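# Two-Arm Filter Placement on a Home-Built Cell

Project report, August 16, 2026

## 1. Background

The cell was built over the summer in the shared workshop at Stirkcombe. It consists of two small arms bolted to one table, each with a two-finger gripper and a wrist camera. The arms were printed and assembled from the Morkero plans with one change: the wrist bracket was lengthened so that the camera sees both fingertips. The task chosen for this report is part of making pour-over coffee. An arm has to put a paper filter into a glass dripper that sits on a server. No water or coffee was used in any test.

Paper was chosen on purpose. Earlier work on the same table used wooden blocks, and a position error of a few millimeters made no difference to the result. A filter bends, and it slides if it is let go too early.

## 2. Hardware and software

Control runs on a used desktop PC. The joint controller is our own code; logging and playback use Plisar, which we did not modify. Wrist video is stored with the joint angles and the gripper command. The gripper closes on a current limit. The first limit we set crushed the filter at the seam, so it was lowered until the paper kept its shape.

The fingers are black and have no pads. Rubber pads were tried and removed, as the paper stuck to them on release.

## 3. Data

We recorded 542 demonstrations by hand guidance. After removing runs with dropped frames or a stalled joint, 427 were left for training. The policy was trained for 4000 steps on the workshop machine. Start positions for the server were changed between runs by sliding it across the table, and the handle was turned to a new direction each time.

## 4. Results and problems

Grasping the filter was reliable after the current limit was fixed. Release was the weak part. If the point of the cone was not well inside the dripper when the fingers opened, the filter leaned over and had to be set again.

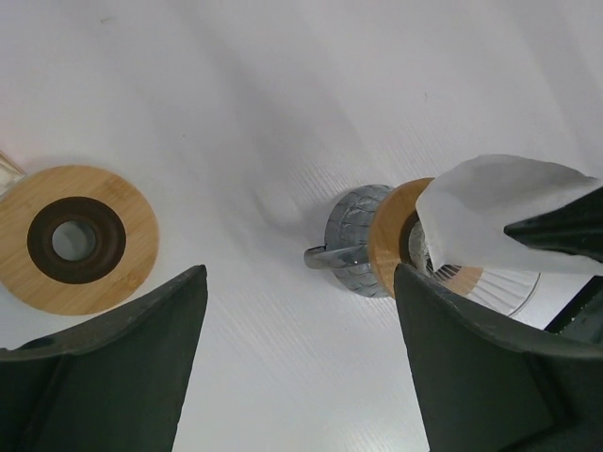

Glass gave the second group of errors. The depth estimate taken from the wrist view jumps on clear surfaces, and the ribs of the dripper make it worse. The wooden collar is a better target. We fitted a circle to its visible edge and used the center of that circle as the goal point, with the height entered by hand. When paper hides much of the collar, the fit uses a short arc and the center drifts. Holding the last good value until the gripper opens removed most of the drift.

Shadows on the white table were also picked up as edges in 7 runs. Moving the lamp helped more than any filter setting in the code.

## 5. Remaining work

- Replace the hand-entered height with a touch-down move on the collar.
- Repeat the release tests with the Menon wrist joint, which has less play.
- Record more runs with the server near the edge of reach, where the second arm slows down.
- Write the calibration steps into the workshop folder. They are currently spread over three notebooks.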